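# Dialogue density and scene length in a crime drama serial

Bořivoj Lukáč and Remzi Kozan
September 6, 2024

## 1. Aim

The project set out to measure whether the opening season of *Herkov*, a police drama in which a retired safe-breaker advises a fraud squad, gives more screen time to the case of the week or to the longer story about the missing ledger. Reviewers disagree on this, and none of the reviews we read gave any numbers.

## 2. Method

Each scene was logged in a spreadsheet with its start time, length, speaking characters and plot strand. A scene was taken to end at a change of place or a clear jump in time. Strands were coded as C (case), L (ledger) or M (mixed). We coded separately and compared results at the end of each episode. Where we disagreed, the scene was watched again and, if still in doubt, marked M.

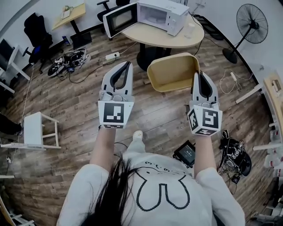 *Figure 1. Cardboard box and microwave oven with its door open.*

The log holds 2,474 spoken exchanges. Of these, 1,629 fall in C scenes. The remainder are split between L and M, with L the smaller group until the inspector, Prultitz, is suspended.

## 3. Results

The case strand dominates by count of exchanges. By length the gap is narrower, as ledger scenes run longer and contain less talk — the search of Lại's flat has one line. Mixed scenes cluster in the last few minutes of an episode.

Some 200 scenes were coded differently at first viewing. Most involved Prultitz on the telephone, where the caller is not named until later.

## 4. Limits

Only one season was coded. Subtitles were used to count exchanges, and they merge short replies in places. The M code is too broad and should be divided into at least 3 types before season two is logged.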